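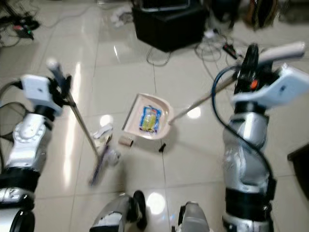

Wiltholm shared house – minutes, December
Start 8 pm, in the Osby room. Koen Verbeke chair, Gisela Fuentealba notes. Apologies from Pillel end, train trouble.

1. Last minutes
Ok as written. Radiator in Lund room still not bled, Koen to do.

2. Floors
Most of the evening on this. Tile floor downstairs shows everything, esp. wrappers and tissues after movie nights. Agreed: sweep after any event, same night, before lights off. Dry sweep first, mop after – last month somebody mopped over crumbs and the grout lines went gray.
Long handled dustpan and the purple and white broom stay downstairs. Old short brush goes out, bristles gone flat.
Gisela asked who empties the pan. Whoever sweeps. Paper to recycling, tissues and snack wrappers to trash, not the paper bin pls.
Polish: Koen wants to stop using it, too slippery in socks. Gisela likes the shine. No decison, try one month without.

3. Supplies
Need trash bags, floor cleaner, 2 mop heads. Budget 45 for the lot. Gisela to buy, keep reciept.
Hook for the broom – Koen has one in his toolbox, will put up by the back door.

4. Rota
Upstairs swaps with downstairs from next month. Lund room does stairs. Osby room asked to skip the week they are away, fine, but they take the one after as well.

5. AOB
Fridge shelf labels falling off again. Bike in hall – move it.
Kitchen window sticks, Koen to look at it with the radiator.

Closed 8.45. Next one Gisela chairs, Koen notes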